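Dralldale lido, eight in the morning. Steam off the water, or mist, hard to tell. Murali D'Souza already on his fortieth length.

Opened one June between the wars, shut twice, saved twice. Locals paid for the new boiler, 3,790 of them chipping in. Changing huts still the orginal green.

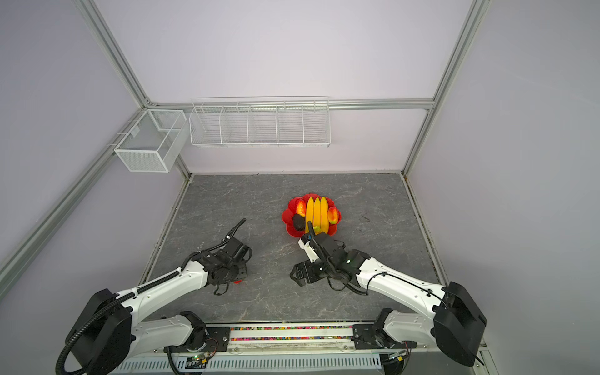

Tarun Katiyar runs the café. Cheese toasties, strong tea, no cards. "People come for the swim and stay for the bench," he says. Bring a wolly hat. Last entry is an hour before closing, and parking's free behind the bandstand.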